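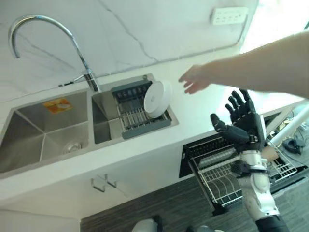

Kitchen trials, sink and drying rack station.

Progress report: hand comparison for household dish handling
Submitted by Rosalba Fabbri
Aug 5, 2022

This report covers the work done since the May review under the Zastby grant. The aim for the period was to compare multi-fingered hands on everyday kitchen items and recommend one for the second year. Two hands were on the list, the Dovudon and the Flernari. Both were run on the same arm with the same controller settings.

Work completed

We logged 765 grasp attempts in total. The item set is unchanged from the proposal: plates, cups, bowls and flatware, picked from a drying rack or from the sink and moved to the counter or the dishwasher. Each item was tried in 5 starting poses. Attempts were scored by the operator as held, slipped or missed, and a second person checked the scores afterward from the head camera recordings.

Plates standing on edge went better than we expected with both hands. The thumb can get behind the rim as long as the neighboring slots are clear. With plates packed closer together, the fingers touch the next plate first and the attempt usually has to be stopped.

Cups lying on their sides were the hardest group. The approach is from above, and once the palm is low enough for the fingers to close, the thumb hides a good part of the cup from the wrist camera. The operator then has to go by the head view or by memory. 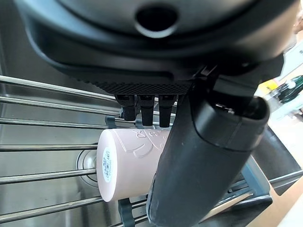
Of the attempts scored as missed, 147 were on cups, and most of those came from the thumb landing too far along the body. Nkechi Ogbonna changed the approach so that the wrist turns before the hand comes down. This helped on wide cups and made little difference on narrow ones. We have not yet tried it with wet items — that is planned for the next period.

Cameras and cabling

The wrist camera mount was redesigned once. The first version moved slightly under load and we had to recalibrate every morning. The new one has held its calibration for three weeks.

Cabling took more time than planned. A cable that is long enough for the full wrist rotation will also hang into the view, or catch, when the arm is low. We lost several sessions to a connector that worked its way out. The routing now follows the outside of the wrist with more slack at the joint, and the operator runs a short check of the low poses before logging starts.

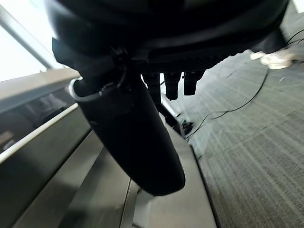
The check adds a few minutes to each session and we intend to keep it. Mancuso has quoted for a molded cable guide, but the lead time is long and we would like to see the final choice of hand before ordering.

Budget and schedule

Spending is within the approved amount. One line was moved from travel to spare parts, as agreed by email. We are 3 weeks behind on the bowl trials, all of it due to the cabling work, and expect to make that up by dropping the repeat runs on flatware.

Next steps

Finish the bowls with both hands. Repeat the cup trials with wet items and with the second wrist approach. Send the full score sheets to Zastby along with our recommendation. At this point the Dovudon is ahead on plates and the two are close on everything else — the cup results will probably decide it.

Questions on the scoring should go to Nkechi Ogbonna.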